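Home / Winter Gear / Phones and Power / Vunderis Pocket Warmer Power Bank

Vunderis Pocket Warmer Power Bank
Item 528
In stock, January delivery

If you walk the dog before breakfast or stand on a touchline all Saturday, you'll know how fast a phone can drop from half full to dead once the frost sets in. The Vunderis is a small power bank with a soft heated side, and we're very fond of it! One side charges your phone, the other keeps your fingers warm (or the phone itself, if you slip both into the same inside pocket).

It weighs 139 grams, so you soon forget it's in your coat. The button is big enough to press with gloves on, and a row of lights shows how much charge is left. There are two heat settings. Low is plenty for most days, and on high it feels like holding a mug of tea.

What's in the box
Vunderis power bank
Short charging cable, 21 cm
Drevov wool sleeve in grey or moss green
Printed guide

The sleeve is knitted for us by Drevov and it's lovely, thick without being bulky. Spare sleeves are sold separately, and the Sugden coat clip fits the loop on the end.

Looking after it
Charge it indoors, at room temperature. If it has spent the night in the car, let it warm up for an hour before plugging it in. Over the summer, leave it half charged in a drawer and top it up every couple of months. 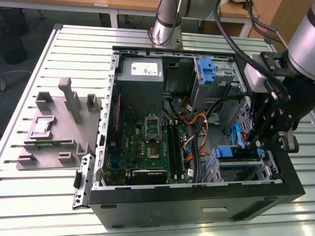
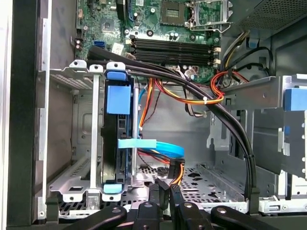
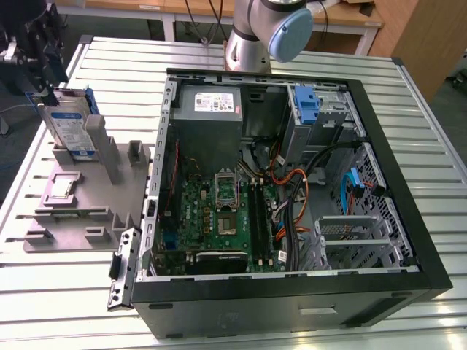 Which one should I get?
The standard Vunderis suits most phones. If you carry a tablet too, or you're off camping for the weekend, have a look at the larger Virkwood (item 680), which has two charging ports and the same cosy heated side. It's heavier, so more of a rucksack thing than a pocket thing, but we took one up a very windy hill and were so glad of it!

Both come with a two-year guarantee. Sleeves can be washed by hand in cool water and dried flat.

Page updated Wednesday, January 5, 2022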